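Our club started the year the way it ended the last one, with too many people around one laptop and a plate of cookies balanced on the printer. Happy January, everybody! I meant to write this over the break and then the break got away from me, so the post is going up on Jan 5, 2019, and you'll have to forgive me for mixing up old news and new.

For anyone who hasn't been following along, we are the robotics club that meets in the back of the school library, and this year we signed up for the Dulteris challenge, the simulation track. That means all the work happens on a screen. I was a little sad about it at first (I do love a table covered in screws and wire), but I've come around. A kid can try a silly idea at home after supper, reset everything, and try a sillier one, and I don't have to order any new parts.

Our team name is Zastow, which the kids picked by pulling letters out of a hat, and I have stopped trying to talk them out of it. The task they drew for the winter round has to do with picking up a red cube on a table that has groceries on it, and leaving the groceries alone. It sounds so easy! You'd be surprised how long a roomful of bright teenagers can argue over which side of a soup can to come in from.
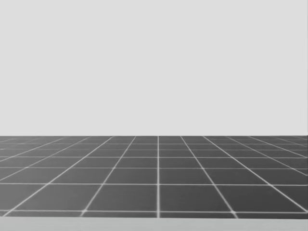
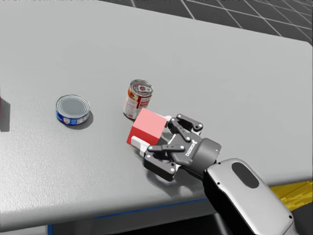 The arguing is the part I like best, I think. We have a rule that you have to say out loud what you expect the arm to do before you press the run key, and then write down what it did, even if it's embarrassing. We're up to run number 1920 in the shared notebook, and some of those entries are very short and very grumpy. A few of the younger ones have started drawing little sketches in the margins, showing where they want the fingers to go, and I've told them to keep doing it – the judges at Jomanport asked for exactly that kind of thing in last year's comments.

We lost 2 whole meetings before the holidays to a scoring script that wouldn't load, and I want to thank the folks at the Dovhaniuk computer shop for letting us use their better machine while we sorted it out. The kids sent them a card. I sent them a pie.

The next thing on our list is the written report, which everybody has been putting off, me included. It needs 3 sections and a page of results, and it has to be in well before the finals in May. If you're a parent who likes to proofread, please come find me at pickup, and bring a red pen.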